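Orkano 접이식 허들 220 시리즈

인쇄하기 | 이메일로 보내기

등록일 2018-04-04

Orkano 220은 학교 운동장과 육상 클럽 훈련용으로 만든 접이식 허들입니다. 공인 대회용 제품은 아니며, 단거리 허들 기초 훈련과 주니어 선수의 리듬 연습에 맞춰 설계했습니다. 종전 모델에서 쓰던 고정식 다리를 접이식으로 바꾸었고, 가로대 고정 부품도 새로 만들었습니다.

높이는 9단으로 조절합니다. 양쪽 기둥의 버튼을 동시에 누른 상태에서 가로대를 올리거나 내리고, 딸깍 소리가 날 때까지 맞춥니다. 한쪽만 걸린 상태로 사용하면 가로대가 비틀리고 버튼 스프링이 빨리 상합니다. 눈금은 기둥 바깥쪽에 새겨져 있어 스티커처럼 벗겨지지 않습니다.

가로대는 가운데가 갈라지는 분리형입니다. 발이 걸리면 양쪽으로 열렸다가 탄성으로 돌아옵니다. 기온이 낮은 날에는 돌아오는 속도가 느려질 수 있습니다. 분리형이 필요 없는 팀은 주문할 때 일체형 가로대를 선택하십시오. 가격은 같습니다.

기본 사양
모델명: Orkano 220
기둥: 알루미늄, 분체 도장
가로대: 분리형 또는 일체형
높이 조절: 9단
색상: 흰색/검정, 흰색/주황
보증 기간: 2년(가로대와 고무 받침 제외)

판매 단위는 낱개와 훈련 세트 두 가지입니다. 훈련 세트에는 허들 32개와 교체용 고무 받침이 들어 있습니다. 이동용 수레 Justell은 따로 판매하며, 접은 허들을 세워서 싣는 방식입니다. 바퀴는 트랙 표면에 자국이 남지 않는 재질이지만 자갈길에서는 권하지 않습니다.

보관할 때는 다리를 완전히 접고 가로대를 가장 낮은 단에 둡니다. 비를 맞은 뒤에는 기둥 아래쪽 마개를 빼서 물을 흘려보내고 그늘에서 말리십시오. 고무 받침, 여분 버튼, 마개 같은 작은 부품은 허들과 따로 모아 두는 편이 찾기 쉽습니다.

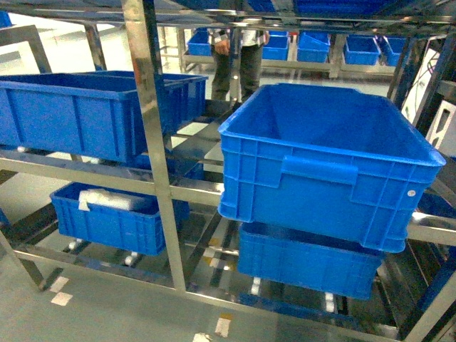

교체 부품은 모두 낱개로 주문할 수 있습니다. 버튼과 스프링은 한 벌로 포장되어 나가며, 십자드라이버 하나로 교체합니다. 가로대는 길이가 같은 Khondokar 훈련용 허들과도 호환됩니다. 다만 Khondokar 가로대를 220 기둥에 끼우려면 어댑터가 있어야 하고, 이 어댑터는 현재 일체형만 지원합니다.

낱개 주문은 택배로, 훈련 세트는 화물로 발송합니다. 4월 주문분 가운데 흰색/주황 제품은 입고 순서대로 나갑니다. 학교와 공공 체육시설은 견적서를 먼저 받은 뒤 후불로 결제할 수 있습니다. 견적 요청서에는 수량, 가로대 종류, 색상, 하차 장소를 적어 주십시오.

국내 판매와 수리 접수는 Luvosell에서 맡습니다. 수리를 보낼 때는 고장 난 기둥만 분리해서 보내면 되고, 가로대는 함께 넣지 않아도 됩니다.

인쇄하기 | 이메일로 보내기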